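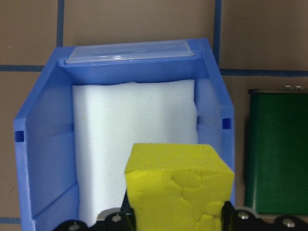 Stockroom and packing area - monthly walk-round, Istbridge unit

3 min read

Search this site Enter keyword Go

Done by: Rajitha Wijesinghe
Date: Saturday, January 11, 2020
Form 23, new version. Old one still in the drawer, please bin it.

Key: OK / ACTION / N/A. Comments in your own words, short is fine.

1. Ways in and out

1.1 Front door opens fully from inside - OK. Stiff at the bottom, damp weather.
1.2 Rear fire door clear both sides - ACTION. Two pallets outside again. Moved them myself, but the Blackburn driver drops them there every time. Need a word with the depot, not just the driver.
1.3 Exit signs lit - OK. The one over the loading bay flickers now and then. Spare tube ordered.
1.4 Main aisle clear to full width - OK on the day.

2. Floor

2.1 No trip hazards - ACTION. Mat at the foot of the stairs curling up at one corner. Taped for now, wants replacing.
2.2 Spills - OK. Old stain by the Dultemix drums is just a stain, checked with a paper towel.
2.3 Yellow walkway lines readable - worn by the goods lift. Repaint in June when we shut for the stocktake.

3. Racking and shelves

3.1 Uprights free of dents - ACTION. Bay 4, left upright, knock at ankle height. Not there last month. Unloaded the bottom level and put a sign on. Skastico to come and look before anything goes back on it.
3.2 Load notices in place - OK. Shelf limit is 300 kg per level, notice is up but hidden behind a calender. Calendar moved.
3.3 Heavy stuff low down - mostly. Two boxes of hinges on the top shelf, brought down.
3.4 Nothing sticking out into the aisle - OK.

4. Small parts bins and packing materials

4.1 Bins sound, no cracks or sharp edges - OK. Looked at rims and corners by hand.
4.2 Label holders fixed on - OK. Worth checking the cards say whats in there though, three were out of date.
4.3 Foam and other packing kept away from heaters - ACTION. Fan heater was on the floor a foot from the foam offcuts. Switched off, moved, told both shifts. Foam goes up fast and the smoke is worse than the flame.
4.4 Bins not overfilled - OK.
4.5 Wall behind the bins - no damp, no loose fixings.

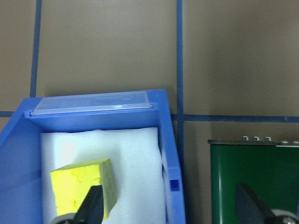

Item 4.5. Blue tape on the wall, blue bin in front.

5. Electrics

5.1 Plugs and leads, no damage - ACTION. Shrink wrapper lead nicked near the plug. Taken out of use, label on it.
5.2 Test stickers in date - OK apart from the kettle. No sticker at all, asset number 2967 on the base so it must be on the list somewhere.
5.3 No extension leads plugged into each other - OK. First time in ages.
5.4 Panel cupboard clear - OK.

6. Fire and first aid

6.1 Extinguishers on hooks, pins in - OK.
6.2 Alarm test done and logged - done, not logged. Logged now.
6.3 First aid box full - ACTION. Low on plasters, eye wash past its date.
6.4 Names of first aiders on board - one of them left in the autumn. Take name off.

7. Handling

7.1 Pallet truck, wheels and handle - OK. Squeaks.
7.2 Step stool feet - OK.
7.3 Gloves in all sizes - no small. Ordered.
7.4 Anyone seen lifting badly? - One, had a chat, fine about it.

Still open from last time: handrail bracket on the back stairs, draught strip, bulb in the staff loo. Bulb is a five minute job, can somebody please just do it.

Next walk-round same time next month. Bay stays empty at the bottom until I say so in writing.

Signed: R. Wijesinghe

Related items
Racking damage - what to report and who to
Fan heaters: where they can and can't go
Istbridge fire drill notes
How to fill in the first aid log
Pallet truck daily check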